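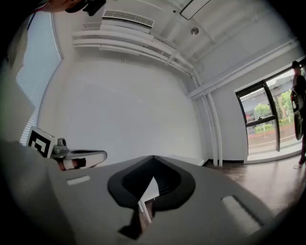

A hand-held gripper in use during the September open day at the Nidgate building.

Nidgate Open Day Draws 300 Visitors

The Ortner automation program opened its ground-floor rooms to the public in September and received 300 visitors between the morning and the close of the event. Guests were shown how hand-held grippers are used to record everyday tasks, and were invited to try the tools themselves in groups led by staff.

Domenica Steiner, who directs the program, opened the day with a short talk on teaching robots by demonstration. Szabolcs Vass then led the practical sessions - the first 50 places were taken before noon, and a second list was started at the front desk.

Visitors who left an address will receive the program's printed guide by mail. Requests for school visits may be sent to the Nidgate office, Room 681.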